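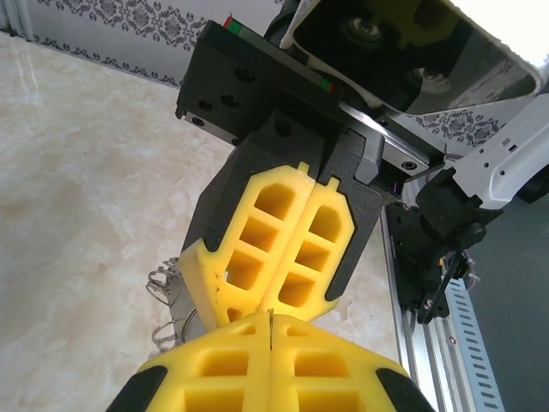

Yellow fingers, closed.

January 10, 2018

Morning

The heel is no better. I put my left foot on the bedroom floor at the usual time and it felt like treading on an upturned plug, which I then checked for, as I do every morning, in case today is the day it really is a plug. It wasn't. I did the walk to the bathroom on tiptoe with one hand on the wall, like someone sneaking out of their own house.

By the time the kettle had boiled it had eased off to a dull ache. This is the sly part of it. By the time I'm dressed I can almost persuade myself I made it up, and I go off down the hill quite jauntily, and then I sit at my desk until eleven and stand up and make a noise that causes people to look round.

I've had it since before Christmas. I blame the new shoes, and the shoes would probably blame me for wearing them to walk all the way to Novmont and back along the canal when there was a perfectly good bus. I had read somewhere that walking was the one form of exercise nobody could injure themselves doing. I should like a word with whoever wrote that.

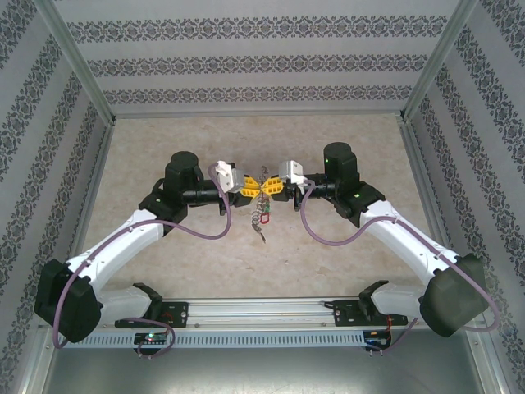
White arms, grey damask.

Afternoon

Physio at last, at Vakulenko's on Muludley Road, up a flight of very steep stairs. Whoever chose to put a foot clinic on the first floor has either a sense of humour or a good deal on the rent. I went up sideways. A man coming down sideways gave me a nod, and I felt I had been let into something.

The form wanted to know my pain out of ten. I never know what to do with this. If ten is childbirth or being run over then I'm a two, but a two sounds as if I've come in for the company. I put six, crossed it out, and put five and a half. Under "sports and hobbies" I wrote "walking" and then, feeling it looked thin, "some gardening", though it's January and the last thing I did out there was move a bucket.

The physio pressed her thumb into the exact spot, first go, without asking where it was. I said something unsuitable. She said "lovely" and wrote it down. Plantar fasciitis, as I had already diagnosed from the internet, along with several other things I'm pleased to say I haven't got. It's the band of tissue under the foot, apparently, and mine is cross. She says my calves are tight too. She bent my foot up to show me how far it ought to go, and then showed me how far mine goes, and we both looked at it for a bit.

So I have homework. Calf stretches against the wall, 4 times a day, and the one with a towel round the toes before I get out of bed. Then rolling the foot over a cold bottle in the evening for 15 minutes. No bare feet on the kitchen tiles, no slippers with floppy backs (all my slippers have floppy backs), and the shoes are to go in the cupboard and think about what they've done. She reckons it should be a good deal better by March if I keep at it. I said I was very good at keeping at things. She had the manners to carry on typing.

I also came away with a pair of Surnness insoles, which cost £64. I said "each?" as a joke and there was a pause while I worried it might not be one. They are stiff and grey and have a hump in the middle, and walking home on them was like having a small bread roll in each shoe. I'm told you get used to it. I wore them for two hours, as instructed, and then took them out and put them on the radiator shelf where I can see them and feel guilty.

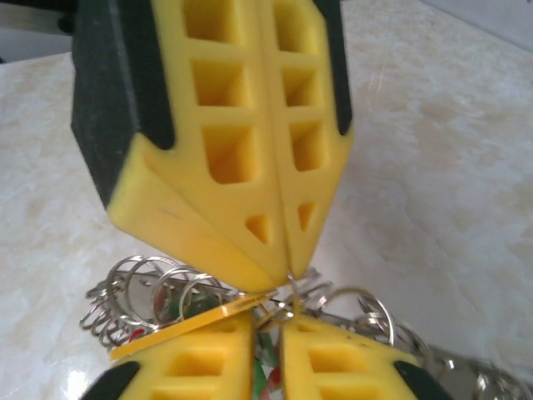

Evening

Did the bottle. The only one in the freezer was the gin, so I did it with the gin, through a sock. It's surprisingly pleasant once the first shock has gone, and I watched most of a programme about lighthouses while rolling back and forth. The heel went quite numb and I forgot to stop until the adverts.

Stretches at the kitchen wall while the pasta was on. Three done out of four, as I missed the lunchtime one by being on the stairs at Vakulenko's, and I've decided the stairs count. The left calf complained all the way through and the right one joined in, though I hadn't asked it anything.

Next appointment in two weeks. Must find a towel that isn't damp for the morning, and buy slippers with backs. Put the gin back in the freezer, sock still on.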